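Speaker notes: Working in a narrow field — tissue handling and housekeeping with two instruments

Saengthong Skills Programme, theatre staff and surgical trainees, session 3
Speaker: Mariann Csizmadia
Notes revised 12/17/21. Please discard earlier copies.

Before starting

Confirm that the door list has been signed. There are 41 places in the room and late arrivals should be seated at the back, near the side exit. Lights remain at half until the picture is shown, then down. Siu-fong Yau will operate the screen and will take over the practical part in the second half.

Opening (slide 1)

Good morning, and thank you for coming. Many of you attended the September session on setting out the trolley and checking instruments before use. Today we move from the trolley to the tissue. The session is intended for everyone who stands at the table or watches the screen, including scrub staff, first assistants and trainees in their early years.

I shall speak on one subject only: how to hold, support and release soft tissue when there is very little room in which to do it. I shall not discuss the choice of operation, and I would ask that questions on particular patients be kept for the departmental meeting.

Slide 2: What is meant by a narrow field

In an open wound the operator can usually see the whole of an instrument, from the handle to the tip. In a narrow field that is no longer so. The view comes through a lens, the walls lie close on every side, and the part of the instrument nearest the lens may fill a good share of the screen while telling the operator very little. The tip is what matters, and it may be the smallest thing in view.

Pause here. Ask who has assisted in such a case during the past month. Allow hands to go up and do not ask for details.

The following points should be made in order.

The walls are soft and they move. A passage that looked wide enough at the start may close around the instrument once traction is released.

The surfaces are moist and they reflect light. Metal reflects it more strongly still. Glare can hide an edge, and an edge that is hidden is an edge that may be caught by mistake.

The dark parts of the view are unknown ground. A shadow may be a deep space or a shallow fold, and the screen does not always tell us which. The rule in our programme is that a closed or working tip does not enter a dark area until the area has been lit and looked at.

Slide 3: The picture

Lights down. Leave the picture up for a full minute before speaking. Trainees should be given time to find the tips for themselves.
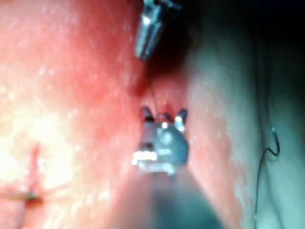 Slide 3. Red tissue between the jaw tips, with a second instrument above.

Ask the room: where is the tissue being held, and how much of it? Take two or three answers. Most will look first at the bright metal, and that is worth remarking upon, as the eye is drawn to the glare and away from the jaws. The small patch of red in the opening is the thing to look at. From a still picture we cannot say whether it is firmly pinched or only pressed there, and I would like the group to discuss how they would find out.

Then ask about the second instrument. It comes in from the top and a stretch of tissue and shadow lies between the two. Invite the room to say what they would want to know before bringing the one towards the other.

A fine dark line may be noticed, running down towards the tissue between the jaws. It could be a strand of thread. If a member of the audience raises it, welcome the remark. If no one does, raise it myself. The proper response in theatre is to say aloud that something has been seen and to wait until it has been identified. A possible thread is neither cut nor pulled on a guess.

Lights to half.

Slide 4: Holding

A small bite is to be preferred, provided it is a sound one. Tissue should fill the jaws without bulging at the sides. If it turns pale, the grip is too strong or has been held too long. If it slips, the operator should let go, look again and take a fresh hold. Squeezing harder on tissue that has already begun to slip is the commonest cause of tearing seen in our practice sessions.

The non-working hand — and this is where assistants are most often caught out — should be doing something or be still. An instrument that drifts near the working tips is a hazard, even when its jaws are closed.

Slide 5: Speaking to one another

The operator states each change before making it. The words we teach are plain ones: holding, releasing, coming in, coming out. The assistant repeats the word. This can feel awkward at first and trainees sometimes drop it once they are at ease with each other. Please do not drop it. In a narrow field the assistant may be unable to see the operator's hands and has only the screen and the voice to go by.

Scrub staff are asked to speak up whenever a thread, swab or loose item is seen on the screen and has not been mentioned. No apology is needed for interrupting.

Slide 6: Letting go

Release is a step in its own right. Support the tissue, open the jaws fully, check that nothing clings to either tip, and draw back along the same path. Keep the tips in view throughout. The view should be held still until the instrument is out, and only then moved.

If tissue or thread is caught in the jaws, stop. Open again. Do not shake the instrument.

Slide 7: The practice record

Our own record for the Vutano practice course now holds 300 timed exercises on the bench model. Of these, 64 were marked down for an instrument moving out of view. I would ask Siu-fong to take any questions on how the marking is done, as the form was changed part of the way through and the older sheets are laid out differently.

The record concerns bench exercises only. It should not be quoted as a measure of anything done in theatre.

Handover to practical session

Thank you. We shall now divide into pairs. Each pair will find a bench model, a tray and a marking sheet. One person operates and the other assists, then change over. The exercise is the same for all:

Bring the first instrument to the marked fold and take a small hold.
Bring in the second instrument from above, keeping both tips in view.
State aloud that the hold is secure.
Pass the fold from one to the other.
Release, check the tips and withdraw.

The Drudance trays are for the left-hand benches and the Zorix trays for the right. They are not to be mixed, as the contents are counted separately at the end.

Notes for Siu-fong: please go round the benches during the first attempt without correcting anyone. Corrections begin with the second. If a pair has fallen silent, ask the assistant what the operator is doing at that moment and let the pair carry on from the answer.

Questions likely to be raised

On glare: the first remedy is a small change in the angle of the lens or the metal. Turning down the light comes second, as it will also deepen the shadows.

On gloves and grip strength: refer to the handout, page 3.

On whether two operators may share the screen: yes, provided that one of them is named as leading before the exercise begins.

Close

Collect the marking sheets, unsigned ones included. Trays go back to the prep room by the rear corridor. Certificates of attendance will be sent out by the programme office and cannot be issued on the day.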